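gremo-sync

I wrote gremo-sync because I got tired of fixing timestamps by hand. It takes the recordings from our Gremo hand-held grippers, lines up the video, the jaw width and the motion data, and writes out one clean episode per folder. The name stuck before I could think of a better one – sorry.

The current release has 228 episodes, all bedroom tidying. I threw out anything with more than 21 dropped frames in a row, and 177 of what's left also have pose tracks from Tulgate, our tracking code.

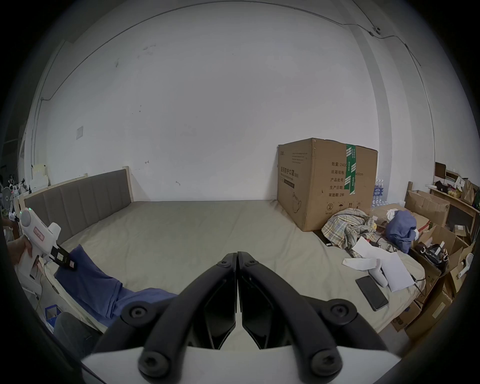
Pose tracking is where most of my time went. Tulgate looks for corners and texture, and it loves some rooms and hates others. A big pale sheet or a bare white wall gives it next to nothing to hold on to, so it leans hard on stuff like the checked shirt and the printing on the cardboard box. If you fold the shirt and put it away, the track can drift! I added a re-anchor step for that (reanchor.py, on by default), and it wants at least 1,000 map points before it starts.

To run it, point config.yaml at your raw folder and call sync.py. The Cerngate loader reads the output as is. The Öberg one needs the --flat flag, and I keep forgetting that myself.

Known problem: jaw width reads slightly high in the first second of an episode. I'm working on it most Fridays – patches very welcome.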